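Notes for Unit 4: Thresholds, Floors and the Space Between Rooms

Course: Reading the Home. Instructor: Zainab Danladi. Reading for this unit is the Kasar packet, chapters 2 and 7. Bring the packet to the seminar, with your own notes in the margins.

## 1. What we mean by a threshold

In everyday use a threshold is the strip at the bottom of a doorway. Builders often call the same part a sill or a saddle. In this course we use the word in a wider sense, for any place where one kind of space stops and another starts. A change of floor level is a threshold. So is a change from carpet to tile, a low beam, a curtain, or the point in a hallway where guests stop and wait to be asked in.

It helps to keep three kinds apart when you take notes.

- **Physical thresholds.** A step, a rail, a raised board, a gap. You can trip on these.
- **Surface thresholds.** The level stays the same but the material or color changes.
- **Social thresholds.** There may be no mark at all. People who live in the house know where the line is, and visitors learn it.

Most real thresholds belong to more than one kind. A raised entry floor where people take off their shoes is physical and social, and usually a surface change too.

## 2. The sliding door

The hinged door and the sliding door ask for different floors. A hinged door swings over the floor and needs clear space on one side. The floor under it can be flat and unbroken. A sliding door needs no swing space, but many types need a channel or rail at the bottom, and that rail becomes part of the floor.

This has several effects on how rooms get used.

1. Furniture can stand close to a sliding door, so small rooms gain usable space.
2. The rail collects dirt. Someone has to clean it, and the question of who does this came up often in the Clillero interviews (see section 4).
3. The rail marks a line even when the door is open. A hinged door left open nearly drops out of view. A sliding door left open still leaves its track behind.
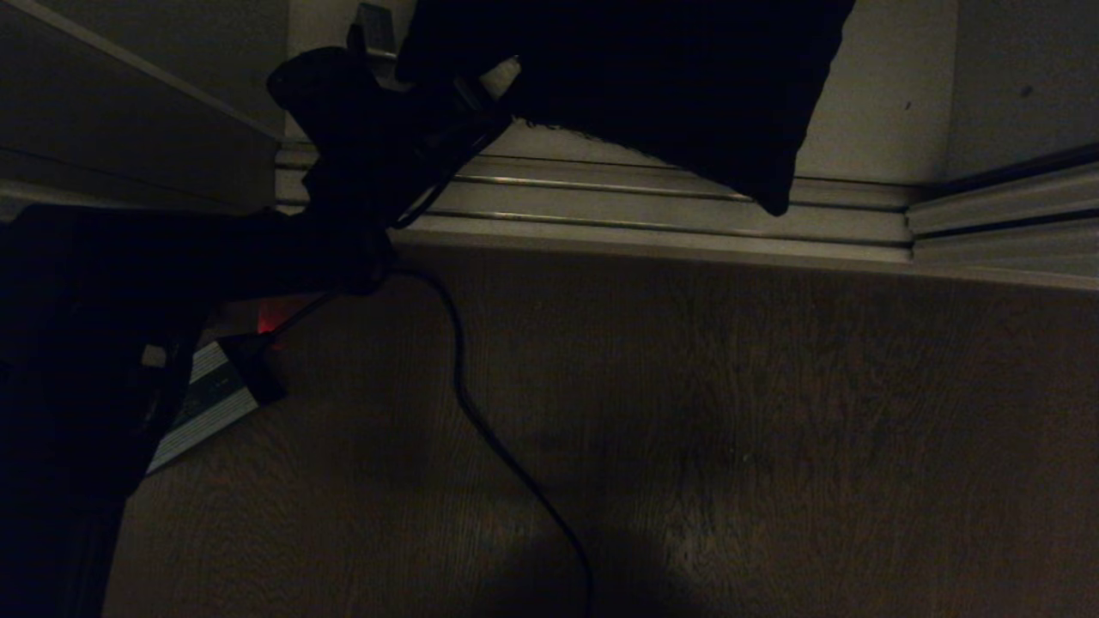

The third effect matters most for this unit. Jailson Sampaio calls it the "standing line" in his essay in the packet. His claim is that people treat the track as a boundary for objects long after they have stopped treating it as a boundary for themselves. They walk over it all day without a thought, but they stop the rug at it, line up shoes along it, and set boxes down on one side or the other.

You do not have to agree with Sampaio. Two points against him are worth having ready for the seminar. First, a rug may stop at the track simply to keep the door from jamming. Second, his houses all had tracks that stood above the floor. He has little to say about tracks set flush, where the line is much weaker.

## 3. Raised floors

A raised floor can be anything from a low platform to a full step. Reasons for building one include:

- keeping out water and dust
- making room for pipes or storage underneath
- giving people an edge to sit on
- marking one part of a room as more formal, or more private

The last two often work together. An edge that can be sat on becomes a place for short visits. The neighbor who drops something off sits there, stays a few minutes, and never comes fully inside. Danladi's field notes from the Nouri houses describe this use again and again. In one household the edge was called "the half chair," and children were told off for leaving schoolbags on it.

Look at what happens at the edge when you do your own observation. Soft things travel. Cushions, blankets and folded clothes tend to drift toward an edge and hang over it, while hard things are usually set back from it. We do not yet have a good account of this. One idea is that people place hard objects with care and let soft ones fall where they fall. Another is that soft objects are moved more often in a day, so there are more chances for them to end up somewhere odd.

## 4. The Clillero interviews

The Clillero study covered 41 households on one street. Each household was visited twice, once in the daytime and once in the evening. The interviewers asked people to walk through their home and say out loud each time they felt they had entered a new room.

Main points to know:

- In 11 households, members of the same family disagreed about where one room ended.
- Older residents tended to name the physical line. Younger ones tended to name the furniture ("the living room starts at the sofa").
- In 7 households, a room had moved. The walls were the same, but a table or bed had been shifted and the family now used the old name for a different area.

The evening visits gave different answers from the daytime ones. Light was the main reason people gave. With one lamp on, the room was said to stop where the light did. The interviewers had not planned to ask about this, and the question was only added later, so the evidence is thin. Treat it as a lead to follow up.

Weak points in the study: it was a single street, the houses were of similar age, and the interviewer's presence changed how people walked. Several residents said they had never gone through their own home that slowly before.

## 5. Observation exercise

Choose one threshold in a place where you have permission to spend time. Work alone. You will need a notebook, a tape measure and a pencil.

1. Draw the threshold in plan, from above. Mark the floor material on each side.
2. Draw it again in section, as if cut through from the side. Measure any change in level.
3. Note what is resting on the line, against it, or over it. Do not move anything.
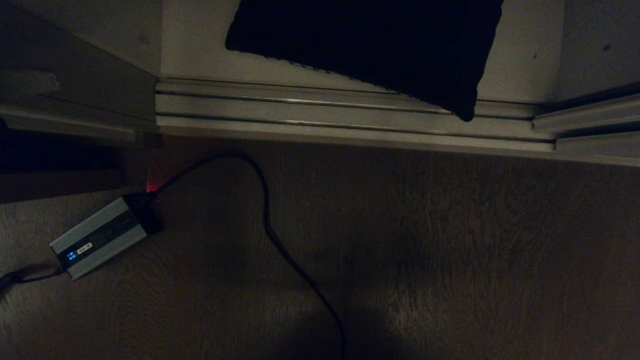

4. Come back at a different time of day and repeat step 3 only.
5. Write one page on what changed and what stayed where it was. Keep guesses about the reasons in a separate paragraph.

Drawings can be rough — clear labels matter more than neat lines. Do not include names or anything that would identify the household.

## 6. Questions for the seminar

- Can a threshold exist if only one person in the house knows about it?
- Sampaio writes only about doors. Does his standing line apply to the edge of a rug?
- What would the Nidis floor plans look like if they were drawn from the Clillero interviews, with rooms ending where residents said they did?

The written page is due at the second seminar in November, on paper, with both drawings attached. Late pages can be left in the tray outside the seminar room.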